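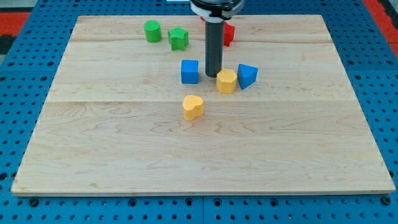

**Battery Test Technician, Electric Vehicles (full time, Olotby site)**

Prarance builds battery packs and charging hardware for light electric delivery vans. The pack validation group at Olotby has an opening for a technician on the day shift. The position reports to Alaric Castellanos, test operations lead.

The group runs cycle, thermal and vibration tests on prototype packs for the Lundeck van, now in its second design phase. The current pack has 134 cells in series and is tested at full voltage. Most of the work is done in the lab. A smaller share is done at the Tuhiwai track, where instrumented vans are driven on fixed routes and the logged data is compared with bench results.

## Duties

- Set up packs on cycling equipment, connect sense leads and coolant lines, and confirm isolation before power is applied.
- Run test scripts written by the engineers and record any deviation in the test log.
- Check temperature and voltage channels against reference instruments. Replace failed thermocouples.
- Tear down packs after test and measure busbar joints, seals and cell swelling.
- Ride along on track days, usually 2 per month, and download logger data at the end of each run.
- Keep the tool and fixture list current.

Technicians do not write test plans, but they are expected to comment on them. A plan that can't be wired as drawn goes back to the engineer with notes.

## Requirements

- Two-year technical degree in electrical, automotive or mechatronics work, or equivalent time on the job.
- Experience with systems above 60 volts DC. High-voltage safety certification is preferred; if you don't have it, we will schedule the course in your first month.
- Able to read wiring diagrams and use a multimeter, an insulation tester and a torque wrench without supervision.
- Basic spreadsheet skills. Some scripting is useful but not required.
- Valid driver's license.
- Able to lift 50 pounds. Packs are moved by hoist - modules are often moved by hand.

Experience with CAN bus tools, environmental chambers or fast-charge equipment will count in your favor. Please name the equipment you have used.

## Schedule and pay

The shift runs from 7:00 a.m. to 3:30 p.m., Monday through Friday. Long cycle tests run unattended overnight, and technicians share an on-call list for alarms. The list has 9 people on it at present, and call time is paid at one and a half times the base rate. Pay is hourly and set by grade. The grade table is sent to every applicant who is invited to interview.

Benefits include health and dental coverage, 17 days of paid leave in the first year, and a yearly allowance for safety footwear.

## How to apply

Send a resume and a short note on your high-voltage experience to the Prarance hiring desk with "Olotby technician" in the subject line. Cover letters are optional. Selected applicants will have a phone call first, then a half-day visit with a practical wiring task and a tour of the lab. Tools and protective gear are provided for the visit.

Applications are open until the end of December. The start date can be moved to allow for a notice period.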